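Search this site
Search
Enter keywords

Organics changeover starts in September

Residents of Roswood will move to the new kitchen scraps service in September. It covers all 3,484 households on the town collection round, including the units behind Declercq Street that were left out of the trial. Farms past the Harnimari turn-off stay on the current arrangement for now and don't need to do anything.

The main change is that food scraps will go in the green-lidded bin with garden clippings. Until now they have gone in the general rubbish. The green bin will be emptied weekly and the red bin fortnightly. Recycling stays as it is. Bins still need to be on the nature strip by 6 am, with the wheels facing the house and a gap between each one so the truck arm can get hold of them.

What goes in: fruit and vegetable peelings, meat and fish, bones, bread, rice, dairy, eggshells, coffee grounds, loose tea, paper towel and cut flowers. Pizza boxes are fine if torn up. Most teabags are not, as the mesh contains plastic. Nappies, dog waste bags, cling wrap and bags marked "degradable" also stay out. The only bags accepted are the compostable ones on the roll supplied with your pack.

The trial ran in 16 streets on the Fulari side of the creek. Halima Mfaume, who looked after it for the shire, said contamination was higher than expected in the first month and came down after the stickers were changed. The most common problem was bread thrown out in its plastic bag. Of the 11 loads sent for composting, 2 were rejected at the gate and had to go to landfill, which the shire pays for by the tonne. The wording on the new stickers is the version used at the end of the trial.

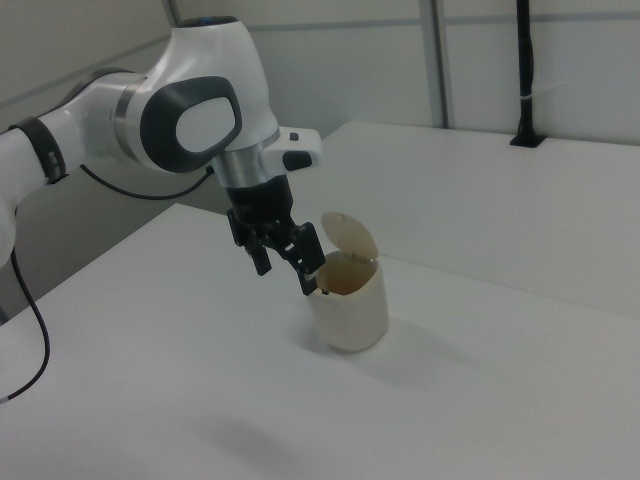 A small container with a flip-up lid, open on a white tabletop.

You don't have to use the caddy in your pack. An old ice cream tub or any container with a lid will do the job on the bench. Willy Jacobs in Mill Lane keeps meat scraps in the freezer until the night before collection and says he had no trouble with flies over summer. A sheet of newspaper in the bottom soaks up most of the liquid. Rinse the container when you empty it and leave it in the sun if you can.

For the big bin, keep it in the shade and put a layer of clippings or shredded paper over the food. If the lid won't close, the driver may leave it.

Households with medical waste or two or more children in nappies can ask for a larger red bin at no extra charge. The form is at the front counter of the shire office and at the library. Mirjam Van der Linden can help with it over the phone between 9 am and midday. Applications made before the changeover will be dealt with first.

Kwok-wai Au has translated the sorting guide into Chinese, and copies are at the library. A large-print version is being printed. Tenants should receive a pack the same as owners do, so please don't take the one from next door if the place looks vacant.

Finished compost from the first loads will be available at the tip shop later in the year. Bring your own bags and a shovel. Trailers need to be booked.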